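News > Business > Interviews

14 shares · 3 comments

Before he buys anything, Gerrit Fourie makes a list of what he will not buy. He showed me this list in August, in the office of Kusero, the computer recycling firm he manages in Stusau. It was longer than the shopping list.

"The salesman always starts with the arm," he said. "But the arm is the easy part of the budget. You know the price on the first day. The fingers, the table, the hours of my people, these you learn later."

Kusero takes old office computers apart and sorts the pieces for resale. The firm receives 300 machines in a normal month, and Fourie wants to know how many of them a robot could open and empty without help. His colleague Precious Radebe is keeping the count. In the first trial batch there were 109 computers, and she marked 93 of them as suitable.

"The other ones were too different," she told me. "Strange cases, or a screw in a place where you cannot reach. I would not promise the bank more than what I wrote down."

I asked what they would do differently if they planned it again. Fourie answered quickly: he would put more money aside for spare fingers, and he would rent for 12 weeks before signing. Radebe would first ask the people at the benches which work they would like to give away. Vusumuzi Radebe, her brother, said memory modules, and he was very clear about it.

The second arm will be decided after the next batch, and the processor is the part which decides the budget. Fourie pays for a gripper by how well it can work in a narrow place, and inside a case there are few wide ones. With one black finger on each side of the silver CPU, there is still the bent lever of the socket to think about, and the capacitors are standing close by. "A cheaper gripper was offered to us from Rerkport," he said. "I asked for the width of the fingers and I am still waiting for the answer."
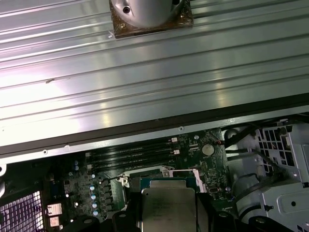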